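Sandcombe Parish Hall Users' Group
Minutes of the December meeting, 7.30 pm, small meeting room

Present: Abílio Amaral (chair), Margit Lengyel (minutes), six members. Apologies were received from two members.

1. Minutes of the last meeting
Agreed and signed. The side door has been rehung.

2. Visit to the Hollenstein open day
Margit reported on the visit to the Hollenstein workshop at Lultden. 23 people went from the village. The coach left at 9 am and was back by 4.

The morning was a talk and a tour of the packing floor. After lunch the group was shown how a job is tried on the computer before it is run on the real machine. The one used for the talk was a plain block on a table, with the arm brought down over it from above. The presenter went through it slowly and took questions. Several members would have liked longer on this part.

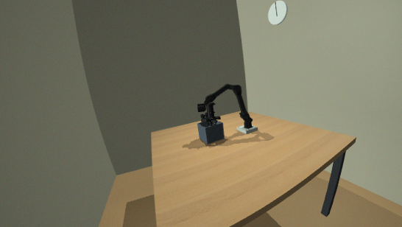

3. Return visit
Hollenstein have offered to bring a small arm to the hall in spring. They need a table that does not rock and a socket within reach. The hall holds 80 seated. It was agreed to accept. Abílio to write and ask about insurance.

4. Costs
The coach came to £28 a head less the grant from the Zolow fund. One member asked whether school pupils could go free next time. Margit to find out what is left in the fund and report back.

5. Any other business
The hall clock is slow again. Chairs to be stacked no more than six high.

The meeting closed at 8.50 pm. Next meeting in February, same room.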